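Service trolley

Updated November. By the Notasitz editorial desk

A service trolley is a wheeled cart used to carry food, drink, crockery or small supplies within a building or vehicle. It is found in hotels, hospitals, offices and railway carriages. Most have 2 or more levels, and many have a top divided into sections. 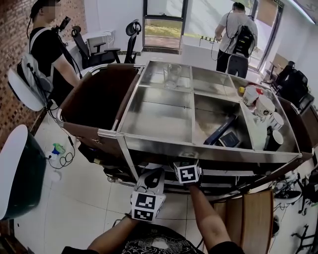

Photo: Coşkun / Notasitz picture library

Early trolleys were made of wood and were used in large houses to move dishes between kitchen and dining room. Metal models became usual in public buildings, where surfaces had to be washed often. The Bollumwood works in Pamberg produced a divided model with a top of stainless steel, and later a narrow version for trains. The standard Pamberg trolley was 63 centimetres wide and 101 centimetres long.

Padding or rails are often fitted along the sides to protect walls and door frames. Wooden panels are common in hotels, where the trolley is seen by guests.

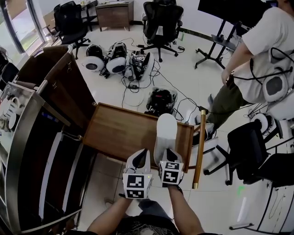

How is a service trolley cleaned?
The top and partitions are wiped with warm soapy water and dried with a soft cloth. Wheels are brushed separately.

The Pamberg works closed after making 300 of the narrow trolleys. Several remain in use on local lines.

This site uses cookies. Accept or manage settings.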